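Robots on the Teardown Line: What Changes for the Crew?
Project report by Geetha Reddy and Sebastião Teixeira

Why we picked this topic

We both have old computers in our closets, and we wanted to know who takes them apart! Starkine is a refurbishing shop that opens used desktops, pulls the good parts and sends the rest to metal recycling. Last June it began trying out a robot arm at one of its benches, and the crew let us hang around for 3 shifts.

What the job was like before

Everything was done by hand. Workers told us the screws weren't the worst part, it was the reaching. You lean over the case and work your fingers between cables and sheet metal, and by the afternoon your wrists let you know. The shop took in 3165 desktops the year before the trial, so that's a lot of reaching.

What is different now

The robot bench has 2 people per shift. They open the case, lay it on its side and decide what is worth saving, and the arm does its work inside. We loved watching this part (Sebastião filled 7 pages of notes in one morning). Cables are still a headache, and a person is always close by with the teach pendant within reach. 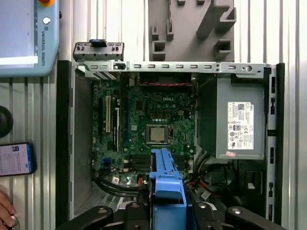

What the workers think

Opinions were mixed, and that made the interviews great. Some like learning to program and feel they have a skill to take elsewhere. Others miss the quick chatting across the bench, and one asked why the pay hadn't changed along with the job title. We think that is a fair question, and we'd like to ask the managers about it in our next visit.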